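Grevum 106 Screwdriver Set: Six Months In

By Miroslava Koubek

I bought the Grevum set in December to replace a Jorberg kit whose handle had cracked near the collar. I fix up older office computers in the evenings and sell them on, so a driver gets used most nights.

The set comes in a flat plastic case with a hinged lid. You get one handle, an extension bar, a flexible shaft and a foam tray of bits. The tray holds the bits tightly. For the first few weeks I had to pry the small ones out with a fingernail, and the foam has loosened up a little now.

The handle is the best part. The end cap spins freely and the grip is long enough for a whole hand. The magnet holds a standard case screw pointing sideways but drops a longer one now and then. The Vrabec driver I borrowed to compare had a stronger magnet and a worse grip.

Bit quality is mixed. The Phillips bits still look new. The smallest Torx rounded off on a laptop hinge, and Drurosska, the shop I ordered from, mailed me a replacement in a plain envelope without asking for a photo. The flat bits are too thick for some of the slots I deal with.

I don't use the flexible shaft. It twists before the screw turns.

It cost me 30 dollars. Case screws, drive cages and power supply screws are all easy work for it. For laptops I would spend more.
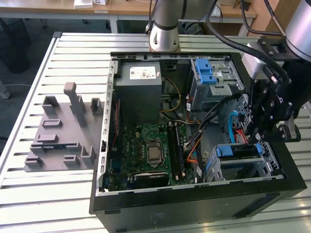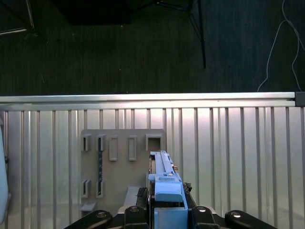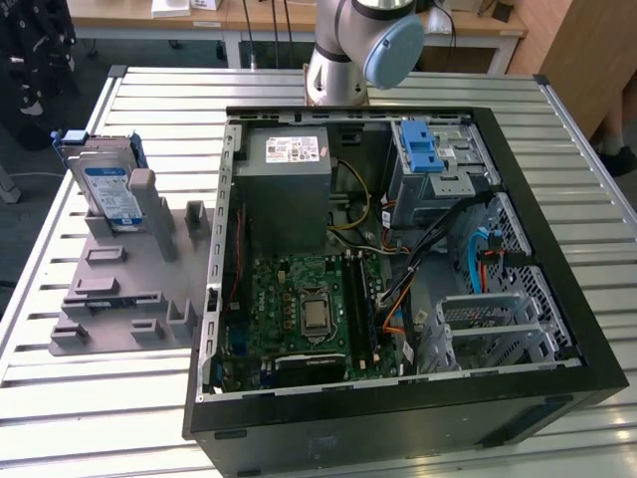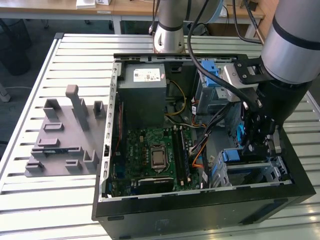
Does the extension bar fit other brands of bits?

It takes any quarter-inch hex bit. The small bits in the tray use a narrower shank and need the adapter, which is stored under the foam. Lift the left corner to find it.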